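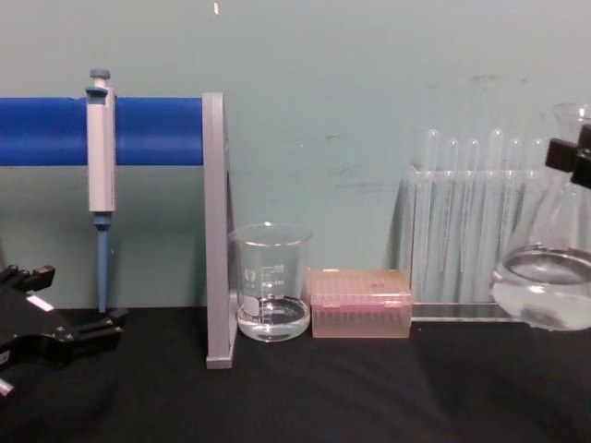
Sunday, April 19, 2020

Bench clear-down, two arms

Back on the tidy-up routine. I told Nii on the phone I'd stop calling it "wet lab automation" in these notes, and he's right, it's the washing up. Pick up the flask, put it somewhere sensible, don't spill, don't knock the tubes over, leave the pipette on its stand. If a dishwasher helper or a shop-floor cleaner is ever going to be worth buying, this is the kind of thing it has to do without me hovering over it with a roll of paper towels. (I hovered. I went through most of the roll.)

Setup is the same as last time apart from the liquid level in the flask, which I brought up a bit so that sloppy moves would show. Plain tap water in everything! Bronwyn asked me to write that down in big letters after the dye business in November, so there you go. The beaker that goes up to 500 stays next to the pipette stand, tip box beside it, tube rack against the wall with empty tubes. The flask is the only thing that's supposed to travel.

Ran 17 attempts at the flask move. 7 of them I'd call good, meaning I would have let it do that in my own kitchen with my own glassware. The rest were a mix. A few put the flask down fine but in the wrong place, a couple gave up before closing on the glass, and one dragged the base along the bench with a noise I'd like to forget. Nothing broken. One splash, small, mopped.

What I keep noticing is how much the shoulder of the flask matters. When the right gripper comes in near the neck and closes on the slope, the glass wants to slide down out of the fingers, and you can hear the motor chasing it. Going higher onto the straight part of the neck is better for holding on but then the whole thing swings like a bell when the arm stops. I do this with two fingers and a thumb while talking on the phone and have never once thought about it.

Tried slowing the stop down by half. Swing mostly gone, but now each move takes so long that I drank a coffee during one of them. Somewhere in between, I guess. I'll try a longer ramp only at the end of the move and leave the lift alone.

Clear stuff is still hard

Same complaint as every entry. Clear glass in front of clear acrylic with clear tubes in it, and the only strong colors on the bench are the blue bar and the pink of the tip box. The detector loves the tip box. If I were designing chores for this machine I'd have it put away tip boxes all day long and we'd all think it was brilliant.

The flask out in front by itself gets found nearly every time. Slide it back so it overlaps the end of the tube rack and the outline starts to wander, and a couple of times it merged the flask and the rack into one big object and planned a grasp on the middle of it. I hit stop both times. Nii wants to try a sheet of dark card behind the rack. I'm not against it, but no one's kitchen comes with dark card behind the glasses, so I'd like that logged as a separate series and not mixed in with these.

Also the wall needs a wipe. The scuffs over the rack keep turning up as little blobs in the edge map and I wasted a good while thinking they were reflections. 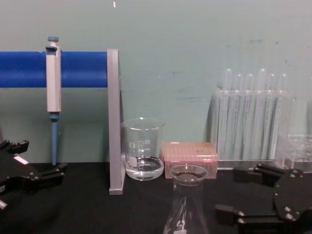
Left arm and the pipette

Much shorter list of things tried today. I wanted the left arm to do only the lift-off and re-hang: come in under the bar, take the pipette by the handle, raise it enough for the hook to clear, hold it, put it back. No plunger work at all, that's a different job and I'm not ready to be disappointed by it yet.

Lifting off is okay. Hanging it back up is where you lose the afternoon. The hook has to go over the top of the bar and the bar is round, so if you come down a touch too far forward the hook rides on the front and everything looks fine until the fingers open. Bronwyn suggested pushing lightly back toward the wall before letting go, just to feel whether the hook has seated. I put that in after lunch and it helped a lot, I think, though I only got a handful of goes before the Urnberg controller threw error 134 and wanted a full restart. Third time this month for that one. It seems to come up when both arms are told to hold still for a long time, which is a funny thing to get tired from.

The Skilow finger pads are better than the old ones on the handle and worse on wet glass. I'd rather have it the other way round. There's a set of softer Prastico pads in the drawer that haven't been cut to size, so if anyone's in before me and feels like an hour with a craft knife, please do!

The wrist camera is what I ended up trusting for the re-hang. From the chest camera you see the pipette and the bar fine, but you can't judge how far forward the hook is. From the wrist it's a lot plainer, even with the picture tilted over.
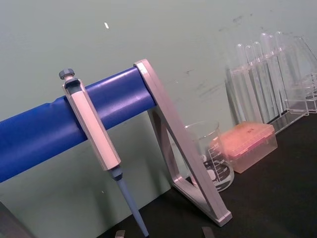
Wrist camera, pipette hanging on the bar. Tip box and tube rack behind.

So, chores yet? My dad asked me the same thing last week, he wants one that empties the dishwasher. I told him it can move one flask if you don't mind waiting and you stand next to it. He said that's what he was like at sixteen.

To do
Longer ramp at end of flask move, lift unchanged.
Dark card series, logged separately (Nii).
Wipe the wall.
Cut Prastico pads.
Send the error 134 logs to Issahaku again and ask if anybody opened the last lot.
More paper towels.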